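Denise Oakley has been treating feet in Travedcombe since 2000, and she would like people to stop buying insoles from the internet. I went to see her because I had bought a pair myself, for heel pain, and they had cost more than my shoes.

"Did they work?" she asked. I said I wasn't sure. "Then they didn't."

Oakley is a podiatrist, and she sells custom orthotics, so I put it to her that she had an interest in running down the competition. She didn't argue. "I do sell them. I sell fewer every year. Most heel pain settles down with stretching, decent shoes and time, and I can't charge much for time."

How long is that? She wouldn't be pinned down. Some patients are better in 6 weeks, she said, and some are still limping the next April. I found that less comforting than the leaflet in her waiting room, which promises "lasting relief." She told me she didn't write the leaflet.
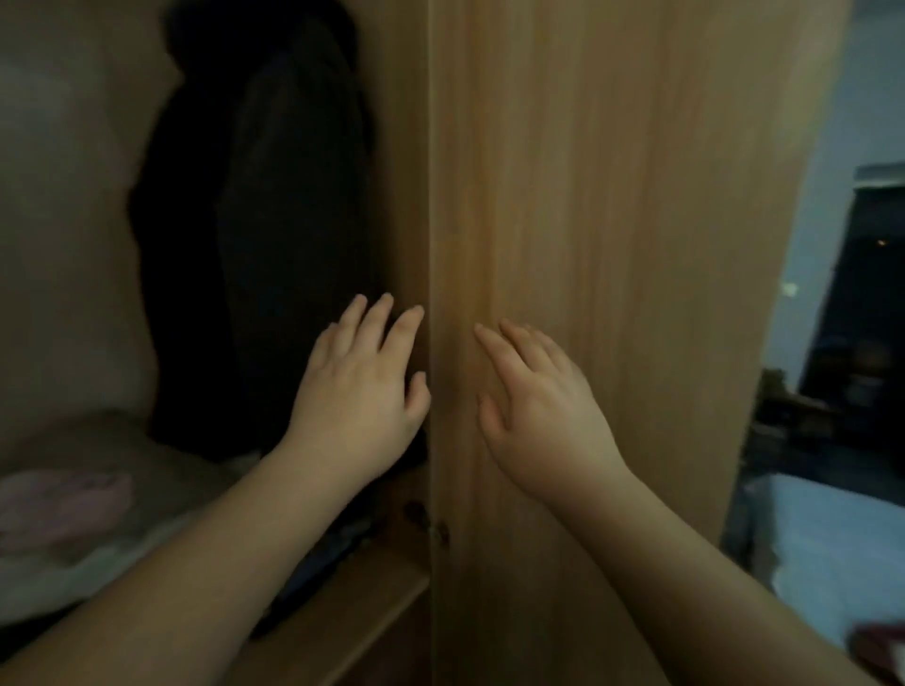
What about the scans?

Her colleague Gareth Naylor runs the pressure plate, a mat that turns your footsteps into a colored map. Mine had a lot of red in it. Naylor was quick to say that red is normal under the heel.

"People see red and think damage," he said. "I've seen clinics sell off the back of that picture."

I asked why he uses it, then. "It helps me compare left with right. It's one piece of information." He still charges for it. 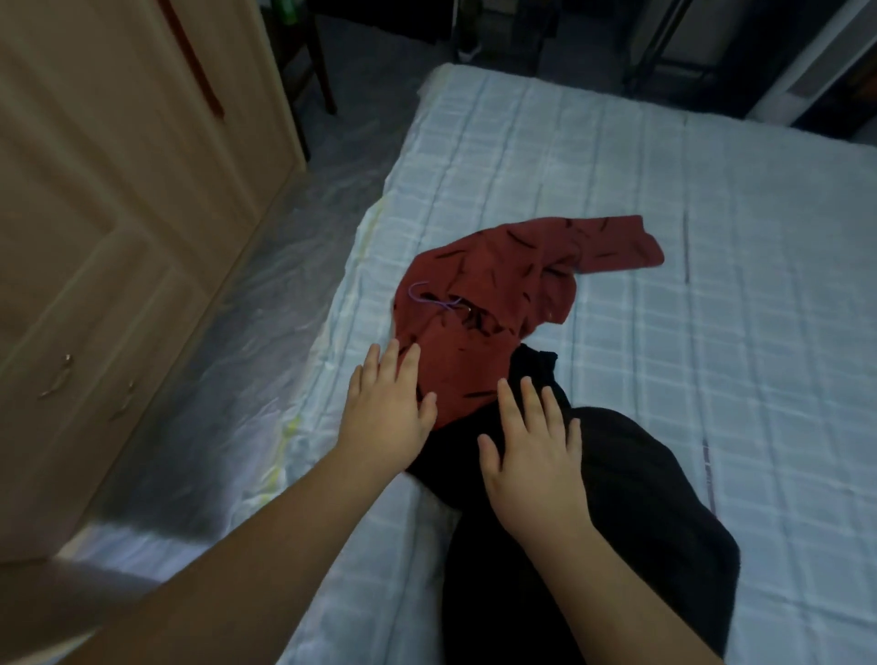 Oakley's own advice was cheap. Calf stretches twice a day, no bare feet on hard floors first thing in the morning, and a proper look at whatever you wear around the house. She suspects slippers more than running shoes. I asked for the evidence on slippers and she laughed. "That one's just me," she said. I am doing the stretches. My heel still hurts when I get up.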